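Ansah Foundation Newsletter
People and Giving

Raghda Aoun Steps Down as Chair After a Long Career in Business and Philanthropy

December 15, 2021

The Board of the Ansah Foundation announces that Mrs. Raghda Aoun, founder of the Durach group of companies and Chair of the Foundation since its establishment, will leave office at the end of the current term. She will be succeeded by Mr. Ziad Najjar, who has served as Vice Chair and who has overseen the Foundation's scholarship program. Mrs. Aoun has accepted the Board's invitation to remain connected with the Foundation as Honorary President.

Mrs. Aoun's life in business is well known to many of our readers. She was the eldest daughter of a cloth merchant and kept the books of her father's shop while she was still at school. After her marriage she opened a small trading office in two rented rooms above a pharmacy, dealing first in household linen and later in packaging for food producers. The packaging side grew quickly. Within a few years it had become a company in its own right, and she gave it the name Durach, after the street on which the first warehouse stood.

The early years were not easy. A fire destroyed most of the stock in the second warehouse, and the insurance did not cover the full loss. Mrs. Aoun sold her own house to pay the staff and suppliers, and the family moved in with her brother until the business recovered. She has spoken of this period only rarely. When she did so at the Foundation's annual dinner in October, many of those present were hearing the story for the first time.

"I owed people money, and they had families," she told the guests. "There was not much to decide. My brother's wife was very patient with us, and I would like that to be recorded somewhere."

Durach went on to acquire the label printer Skuvgate and to open a distribution business under the name Sondeo. At the time of Mrs. Aoun's retirement from daily management, the group employed people at 52 sites. Leadership of the companies passed to her nephew, Mr. Nizar Awwad, who had worked in every department of the group before his appointment, including a long spell on the loading dock at Skuvgate. Mrs. Aoun kept a seat on the group board but gave up her office in the building. She explained to colleagues that a former chief executive with a desk is a difficulty for everyone.

The Foundation was created with a gift of shares from Mrs. Aoun and her late husband. Its first grant paid for the roof of a primary school. Its second, which she has always described as the more important of the two, paid for the evening classes that were held under that roof for adults who had left school early. Support for education has remained at the center of the Foundation's work, and the rules for awarding scholarships are still substantially those that Mrs. Aoun wrote out by hand at the first meeting of the Board. Applicants are asked for a letter, a record of their studies and the name of one person who is not a relative. No photograph is requested, and the father's occupation may not be asked.

In the past academic year the Foundation supported 123 scholars in engineering, nursing, teacher training, accounting and the applied sciences. Of these, 100 were continuing awards and the remainder were new. Assistance with travel and books is paid at the beginning of each term, a practice introduced at Mrs. Aoun's insistence after a scholar wrote to say that he had borrowed money for a bus pass while waiting for his grant.
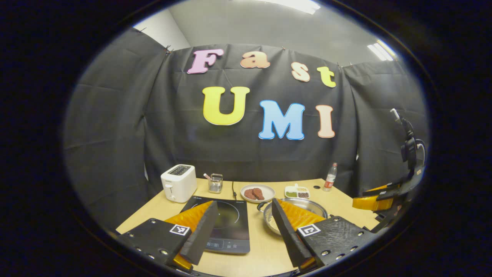
Foam lettering on a black backdrop behind the worktable, with a toaster at the back.

Mr. Najjar comes to the chair with a background in banking. He joined the Board at the invitation of the late Mr. Aoun and has led the finance group for most of his time with the Foundation. Under his direction the endowment was moved into a more cautious mix of holdings, and the costs of administration were brought down. He is also a keen reader of scholarship letters. Members of the selection panel report that he returns each file with penciled notes, some of them longer than the letter itself.

In his remarks to the Board, Mr. Najjar paid tribute to his predecessor. "Mrs. Aoun has never missed a selection meeting," he said. "She has chaired them by telephone from airports and, on one occasion, from a hospital waiting room. I cannot promise to match that record. I can promise that the questions she taught us to ask will continue to be asked."

The Board has also approved two further appointments. Ms. Lama Khoury, herself a former scholar of the Foundation, becomes Director of Programs. Ms. Khoury studied civil engineering with the help of an Ansah award and later worked on water supply projects before returning to join the staff. She will be responsible for scholarships, school grants and the evening classes. Mr. Silviu Dinu, who has served as legal adviser, becomes Secretary to the Board. Both appointments take effect at the start of the new term.

Ms. Khoury has asked that scholars with questions about renewal continue to write to the program office in the usual way. The renewal form is unchanged. Scholars who expect to change their course of study should inform the office before doing so, and should enclose a short note from their department.

To mark Mrs. Aoun's years of service, the Board has established the Raghda Aoun Award for adult learners. The award will be given each year to 3 people who have returned to education after an absence of ten years or more. It will cover fees in full and will include an allowance for the care of children or elderly relatives during class hours. The Durach group has agreed to meet the cost of the award for its first five years, and Mr. Awwad will represent the group on the selection panel. Details of how to apply will be printed in the next issue of this newsletter.

Mrs. Aoun was consulted on the terms of the award and proposed only one change. The draft had required candidates to submit an essay on leadership. At her request this was replaced by a conversation with two members of the panel, to be held at a place convenient to the candidate.

Those who have worked beside her will recognize the manner. She is known for arriving early, for reading every paper before a meeting and for sending handwritten notes of thanks, which many former staff members have kept. She continues to visit the evening classes, where she prefers to sit in the back row. Her gifts to individuals have been many and are for the most part unrecorded, and the Board respects her wish that they should stay so.

A reception in Mrs. Aoun's honor will be held at the Foundation's offices in the new year. Invitations will be sent by mail to current scholars, former scholars and friends of the Foundation. Readers who have moved recently are asked to send their new address to Mr. Dinu. Mrs. Aoun has requested that there be no presents. Those who wish to mark the occasion may contribute to the book fund for the evening classes, and contributions of any size will be acknowledged by letter.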